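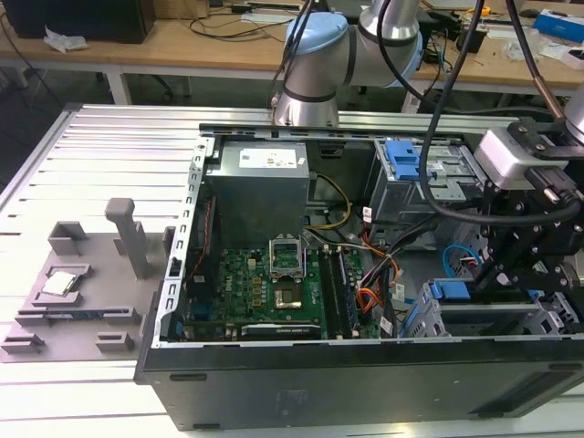
How to Start a Family Prayer Journal

Step 1. Pick your book and your spot

Any notebook will do, so please don't wait until you find a pretty one! Ours is a plain school notebook with 110 pages, and it lives on the kitchen windowsill next to the Bible, where we all walk past it (and where it has picked up a coffee ring or two). Write your names inside the cover and the day you began – ours says 11/14/20.

Step 2. Divide each page

Draw a line down the middle. Requests go on the left, and the right side stays blank until there is something to write there. My friend Shobha Joseph likes to add a verse across the top, and I've started doing the same, usually something from the Psalms.
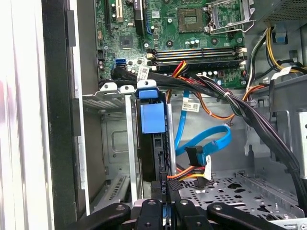 Step 3. Let everyone have a turn

After supper, pass the book around. Little ones can draw their prayers or tell you what to write, and do write it just the way they say it. If someone would like to keep a request private, a first initial and a dash is plenty – the Lord knows the rest. Then read the new lines out loud and pray over them together, even if it's only for a minute or two before the dishes.

Step 4. Go back and read

On the first Sunday of the month we turn back through the old pages and fill in the right-hand side. Some prayers have been waiting a long while, and we simply pray them again. By December you may have 50 or more to read through, so put the kettle on and take your time over it.
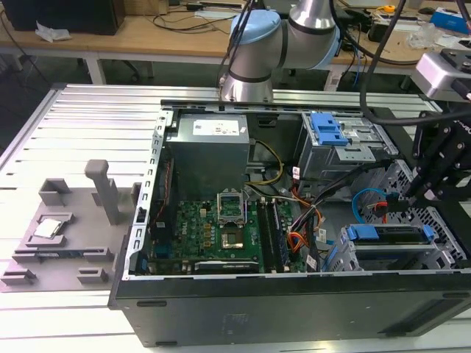
Open computer tower with the side panel off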